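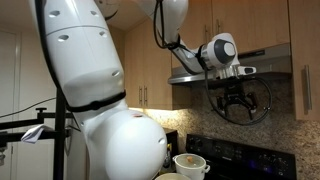 Kitchen Fronts and Hoods: Gallery

Vomska sells this kitchen as "timeless." I have heard that word about every wood finish since I started reviewing rentals, so I went through it with some doubt. The rent went up 68 dollars in January on the strength of it. My notes are below.

The hood

A light underneath, a sloped steel front, and a warm yellow patch on the wall below. The stone gets darker toward the edges, and I would want to cook a dinner there before praising it.

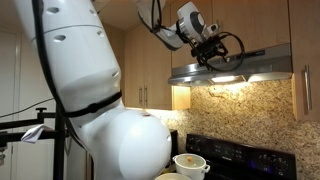

The door

Beige, with a pale frame. Next to honey-colored wood it looks like it came from another apartment. Wiriya calls the pairing "tonal." I call it beige. 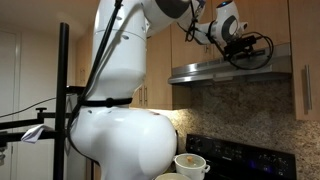
Stove side, with the beige door at left.

The counter

Speckled granite hides crumbs, which is either a feature or a problem depending on who wipes it down.

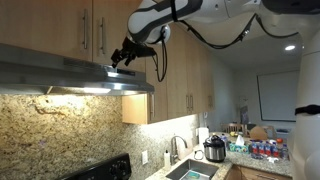

Storage is where these kitchens usually oversell. The brochure promises "clear worktops," and I have yet to meet one in a place where people eat. A pressure cooker, a paper towel roll and a tissue box take up a good stretch beside the sink, and then come the water bottles. The bar handles I have no quarrel with.

Text by Theerawat Suwannarat, 26 June 2022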